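Workshop notebook, Osstead site
Entry dated 2020-11-30
Kept by: Lizeth Echeverri
Subject: table service tasks, bowl handling

Continued from the August entries. The purpose of this block of work remains unchanged: to establish which household chores the two-arm station can complete without a person stepping in, and which should be withdrawn from the list before the review with Dralach. Laying and clearing a table is the chore under consideration. Folding and sweeping are recorded separately.

The log stood at 2,903 attempts across all chores when the station was started this morning. Attempts are entered whether or not they are completed. Colleagues are reminded that an attempt stopped by hand counts as a failure, even where the operator believes that the arm would have recovered.

Settings: closing speed reduced on both sides. Grip force left as Zanetti set it. The Musex planner was restarted once before work began and has been left on the older build, as the newer one has not been signed off.

Bowls remain the difficult item. A cup may be taken round the body and a spoon may be pinched, but a bowl has to be taken at the rim or held from both sides, and each method has its own way of going wrong. Rim grips tilt. Side grips push the bowl along the table if one finger arrives early.
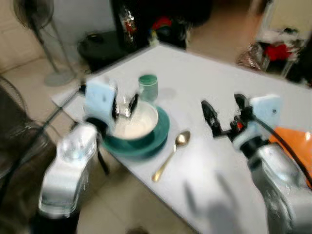

Bowl work at the white table, from the head view and the wrist view.

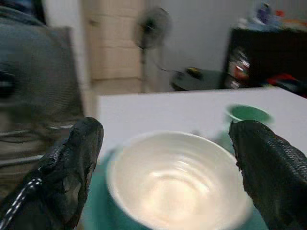
Can the station be trusted to serve and clear a meal in an ordinary home at present?

Not without a person in the room. It can manage single items of known shape, set down where it expects them, at a pace that most households would find slow. It cannot yet be relied upon with a full bowl, and it has no sound way of noticing a spill and dealing with it.

Remarks for the review. The target agreed in August was 500 consecutive bowl transfers with no more than 6 stopped by hand. We are not near this figure and I do not propose to revise it. A person laying a table does not drop one bowl in 11, and a household would not keep a machine that did.

Two points require a decision. First, whether a matching plate under the bowl is to be treated as part of the load or as a separate item; the planner currently treats it as separate and will try to lift the bowl alone - acceptable for clearing, less so for serving. Secondly, whether the shop-floor version of the task (trays and parts bins) should be tested on the same fingers. My own view is that it should, as bins are forgiving and would tell us whether the fault lies in the grip or in the approach.

Outstanding: finger pads to be inspected for wear. Cable ties on both arms to be checked before the next long session. Wrist view exposure to be compared with the August settings.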